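Section 4. Preparing the board and routing the cable

4.1 Scope

This section covers the mounting surface, the cable brackets and the routing of a single white cable across a Treloar breadboard. Connection to the Bristeo supply unit is covered in Section 5. Leave the supply unit switched off and unplugged until that section is complete.

4.2 Checking the surface

The board is dark gray metal with a matte finish and a regular grid of threaded mounting holes. Any hole may be used for any bracket, provided the thread is clean.

1. Wipe the board with a dry, lint-free cloth. Work along the rows of holes.

2. Inspect the holes you plan to use. Remove chips or grit with a soft brush. Do not blow debris into the threads with compressed air.

3. Run a fingertip over the area under each bracket foot. A burr that can be felt must be removed before mounting. Faint scuffs, light scratches and pale smudges do not affect flatness and may be left.

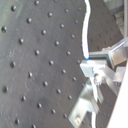
4.3 Mounting the brackets

The Liron bracket set contains low brackets for guiding the cable and a taller upright for raising it. All are fastened with screws through the foot.

1. Lay the brackets on the board without screws and check the route from end to end.

2. Insert the screws by hand for the first 2 turns. If a screw binds, back it out and check the thread.

3. Tighten with a ball-end hex key. Use the ball end to run the screw down and the short arm for final tightening.

CAUTION: Do not apply full torque through the ball end. The tip can break off in the screw head.

4. Check that each foot sits flat. A foot that rocks will work loose when the cable is pulled.

4.4 Routing the cable

Cable is supplied in lengths of 1,000 mm and 1,280 mm. Use the longer one where the route includes the tall upright.

1. Start at the stripped end. Leave a short free length and form a wide loop before the first bracket.

2. Pass the cable over the raised tab of the first bracket and on to the second. Do not pull it tight. 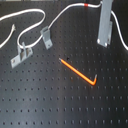
3. Take up slack by hand, working away from the loop. The cable should rise and fall in gentle curves, with no sharp bend where it leaves a bracket.

4. Twist any loose strands at the stripped end together before fitting a terminal. If strands are broken, cut back and strip again.

NOTE: Bunska marker bands may be moved along the insulation by hand. Set them before the terminal is fitted.

5. Remove all tools from the board before going on to Section 5.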